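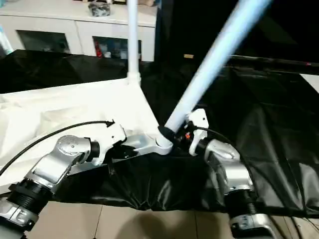
Are trekking poles worth it for short hikes?

Posted by Shanti Bansal, 10/15/22
2 min read

Every trail blog says I need poles. Most of those blogs also link to a shop. I do 5 miles on a weekend, 18 on a big one, and my knees are fine so far. The store pushed a pair of Jovex at me and claimed they "take the load off." How much load? The guy couldn't say. Has anybody here noticed a difference, or do you just get used to carrying sticks?

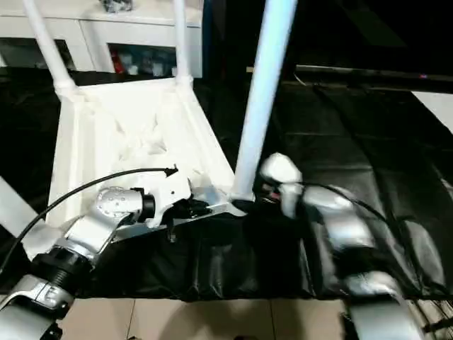

Bramska
Depends on the downhill. On flat ground mine stay strapped to the pack. Coming down Graller Ridge last December with a full load I was glad of them, mostly for balance on the ice. I wouldn't swear they did anything for my knees. Borrow a pair and do the same hill twice, with and without.

Nishad
get the carbon ones, way lighter

Shanti Bansal
Lighter than no poles? I'll try borrowing. If I can't tell after 2 hikes the money goes to boots.

Contact us | © 2022 | Back to top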